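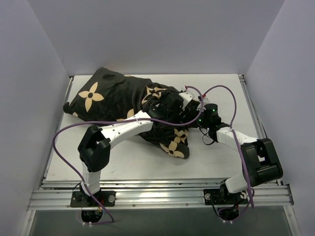
Both arms on the flower cloth, bench two.

About us

Kurkomix is a shared workshop, upstairs from the old Rees print shop. Started with one bench and a borrowed drill press. Now 31 members, most with day jobs, and a robot build that has slowly eaten the back half of the room.

The build is called Flisto. Two small arms on an aluminum rail, white walls on three sides so the light stays even. The job is cloth - picking it up, pulling it straight, one day folding it. Hưng Hồ started it in his kitchen, ran out of kitchen, brought it here. Theda Haberkorn did the mounting plates and most of the rewiring. Purple cable because that's what was on the reel.

Why laundry? Hard, cheap, and everyone has some. A block sits where you put it. A shirt doesn't. Thin slippery stuff is the worst, then anything with a lining. We keep a bin of donated clothes by the door, please empty the pockets frist.

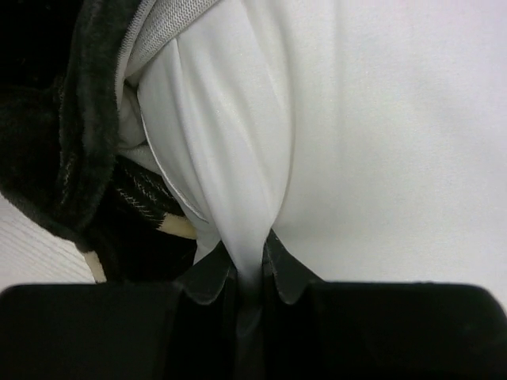 Mixed piles are the current headache. One piece on its own goes OK most nights, but put fleece, plaid and something smooth together and the fingers have to get hold of one without dragging the rest along. Munther Karaki is on his third set of finger pads. Ffion Howells writes the control code and keeps the log, which passed 200 grasps in November. Failed ones go in too, that's the rule.

Parts so far have cost $911, paid from dues and a bake sale. Drawings and code are free to any member, ask Ffion for the Ledeo folder (old name, never changed it). Prints and brackets at cost.

Who can join: anyone over 15. Under 18 needs a parent in the building. No experience needed, Huw Lloyd does the safety intro and will show you were the power cutoff is before anything else. Hair tied back, no loose sleeves near the rail.

Open night is Wednesday, 7 pm til whenever the last person wants to go home. Side door, ring twice. Arms usually running by 7:30.

Spare servos, cable ties, odd bits of extrusion - yes please, leave them with Huw. No more monitors, we have enough monitors.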